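Sitting Together: Table Shape and Group Study in Begum Hall
Design for Shared Spaces, Final Project Report
Hajnalka Dudás, Elie Khoury and Latrice Obi

1. Background

Our project looks at the tables students choose when they study in groups, and whether the shape of the table makes a difference to how the group works. The idea came from a class exercise in which we were asked to move a four-person discussion from a long bench table to a small round one. The discussion changed straight away. People at the ends of the bench had been mostly silent, and at the round table they joined in.

We wanted to know if this holds up outside the classroom. Begum Hall was the obvious place to try it. It has both kinds of table, it is open in the evenings, and it was refurnished under the Dumia plan, so most of the furniture is the same age and in the same condition. We had a budget of $3,000 from the faculty, most of which went on hiring extra round tables for the trial.

Our supervisor was Latrice Crenshaw. Alaric Escobedo helped us with the survey design and lent us the sound meter.

2. The setting

Light and sound both affect where people sit, so we could not treat table shape on its own. Open rooms with an upper level carry sound a long way. A chair scraped on one floor can be heard clearly on the other, and a group laughing near a railing can bother people well below it. On the other hand, students in our survey liked open rooms more than closed ones. Daylight was the reason given most often.

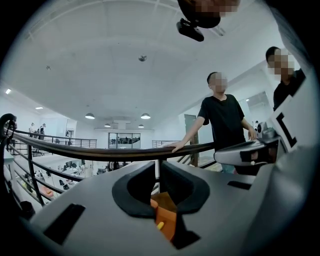
Figure 1. A dark curved handrail in a bright, two-level room.

We left the seats closest to any railing out of the main results. People there spent a lot of time looking over the edge to see who had come in, and we could not tell whether a pause in conversation had anything to do with the table. The seats were popular, all the same. One student told us she sat there to avoid missing her ride.

3. Method

We used a survey and a set of observed sessions. The survey went out in August and got 298 usable responses. It asked where people usually sit, how many they usually study with, and what they bring. We threw out responses that skipped the question about group size.

For the observed sessions we recruited 10 groups from first- and second-year courses. Each group did one planning task at a rectangular table and another at a round table, with the order swapped for half of them. We wrote down who spoke, how often someone had to repeat themselves, and how often a person got up to see something on the other side. All sessions were held on a Saturday so that weekday class changes would not interrupt them.

Chairs were the same in every session, a stackable Skanby model with no arms. We had planned to use padded chairs, but they were too wide to fit four to a round table.

4. Results

4.1 Round tables

Groups talked more evenly at the round tables. In the rectangular sessions the person sitting in the middle of a long side usually ended up running the discussion, even when the group had picked someone else to lead. At the round tables this mostly went away. People also repeated themselves less, and getting up to look at someone else's page was rare.

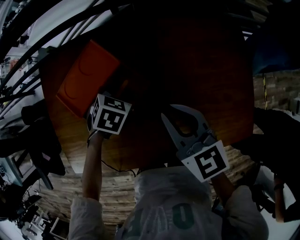 The weak point of round tables is space. A person working alone will spread out as far as their arms reach, and on a round top there is no corner to push things into. In Figure 2 both of the person's arms are stretched out over the round wooden top, an orange box is at the far left part of it, and a thin black cable runs across the surface back toward the body. Cables came up again and again in our survey comments. With a rectangular table against a wall, a laptop charger can go off the back edge. With a round table in the open, it has to cross somebody's space, and several groups in our sessions spent the first few minutes sorting this out.

Bags were another problem. At the rectangular tables they went underneath, along the middle. The round tables we hired had a single centre post with a wide foot, and bags placed there got kicked.

4.2 Rectangular tables

Students who study alone or in pairs strongly preferred rectangular tables. They wanted an edge that was clearly theirs. For pairs, sitting on the same side was more common than sitting across from each other, mainly so both could see one screen.
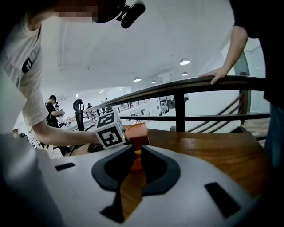

Pairs also stayed longer than larger groups, and they were the most likely to complain about a table being shared with strangers. A low divider would help with this. We tried one made from cardboard and it was used, though it fell over a lot.

5. Costs

A new round table from Prinesau costs more than a rectangular one seating the same number, and it takes up more floor once the chairs are pulled out. Replacing every table would mean losing seats, and we don't think students would accept that during exams.

6. Recommendations

Keep the rectangular tables along the walls for people working alone or in pairs. Add 2 round tables in the open area, away from the railing, and put a power outlet in the centre of each top so that chargers stay short. Choose a base with legs at the outside instead of a centre post - this leaves room for bags.

7. Limits of the project

Our groups were all early in their degrees and many already knew each other. The tasks were short. We did not test groups larger than four, and the sound readings from the last session were lost when the meter's battery ran out. We would also have liked to try oval tables, but the hire company had none in stock.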